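Mistier teleoperation kit, second month on the bench

Posted 4 October 2020

The Mistier arrives in two cartons. The larger one holds the leader arm, its base plate and a clamp; the smaller one holds the control box, a foot pedal, a head camera mount, two wrist camera brackets and a bag of fasteners that does not match the parts list. I bought it to replace a Bekard handheld controller, which I had used for two years and had mostly stopped enjoying. The price was $2,328 before shipping, with the follower arm not included.

Setup took one afternoon. The leader arm clamps to any bench edge up to 38 mm thick. Mine is thicker, so I bolted the base plate down directly, and the holes for that are already drilled. Joint zeroing is done by folding the arm into a printed jig and holding the pedal until the box beeps. The manual says to do this once. In my use it needs doing again whenever the box has been moved, and the software gives no warning when the zero is off. The first sign is a follower wrist that sits a few degrees rotated from your own.

Latency is the main thing people ask about with these kits. Over a wired connection I measured 11 ms from leader joint to follower command, and it stays there. Over wireless it wanders enough that I stopped trying. The Bekard felt slower than its numbers because of the smoothing it applied to small motions. The Mistier applies none by default, so hand tremor goes straight into the recording. There is a filter setting under Advanced, and a value of 2 out of 10 is enough for tabletop work. At 5 and above, closing the gripper on a thin edge becomes guesswork.

The leader's trigger has 146 steps of travel, of which the first third do very little. A stiffer spring would help. The one fitted is light enough that my finger rests partway down without my noticing, and the follower jaws then start each episode slightly closed. For a solid block this makes no difference. For the wall of a basket, where one jaw has to go inside and one outside, it means a missed grasp and a discarded take.

Baskets have been most of my test work. They are awkward in useful ways: the wall slopes, the weave has holes in it, and the only good place to hold is off to one side, so the load hangs away from the wrist. The leader arm has no force feedback at all, and you learn to judge the grip by eye. The camera views matter more than I expected when I ordered the kit.
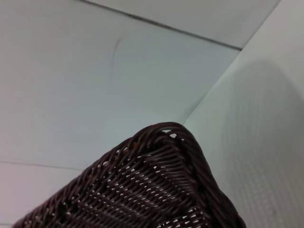
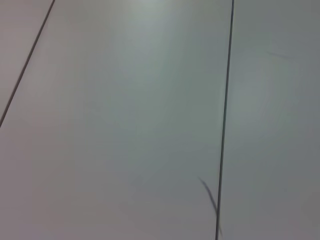
Wrist views for the first two, head view for the last, with the basket gripped by its right wall.

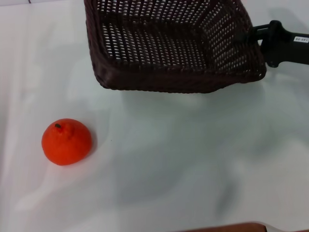

The recording software shows up to three views side by side at equal size, with no option to enlarge one. I want the head view large and the wrist views small for the approach, then the reverse for the last few centimeters. The layout can be changed by editing a text file, but the program has to be restarted each time. Exposure is automatic on every camera and can be locked only after recording has begun, so the opening second of each episode may vary in brightness. On pale work surfaces I lock it as soon as the pedal goes down and trim the start later.

Wrist bracket quality is good. The brackets are machined, they hold their angle, and the screws have not worked out. The cable strain relief is poor by comparison. I added a tie at the second joint and left a loop of slack at the wrist, and have had no dropouts in the weeks following. Without the tie, rotating past a quarter turn pulled on the connector.

Episodes are written to disk when the pedal is released. A double tap discards the last one, and there is no undo for the discard. I lost one good take this way and then raised the tap interval in the settings, which fixed it. Joint data and video share one clock, and I have found no drift between them on long takes. The Bekard stored them separately and left the alignment to me. This alone justifies a fair part of the price if you record every day.

Export goes to a plain folder structure or to the format used by Ignacio, the training package I run. The Ignacio export works but writes gripper values inverted, with open as one and closed as zero. A checkbox in the latest update is supposed to correct this. It corrects new recordings and leaves old ones alone, so check which kind you have before mixing them.

I also tried the Mukberg counterbalance, sold separately for this arm. Without it the leader sags when you let go, and the follower sags with it. With it the elbow stays put and my shoulder lasts through a long session. It should be in the carton. If you plan to record more than an hour at a time, add it to the order and count it as part of the cost.

Good: wired latency, shared clock, wrist brackets, pedal workflow.

Bad: trigger spring, fixed view layout, silent zero errors, cable strain relief.

I am keeping it. For someone collecting a handful of demonstrations a month, a used Bekard is still adequate and takes up less bench. For daily work the Mistier is the better tool, provided you check the zero before the first take and keep your finger off the trigger until you mean it.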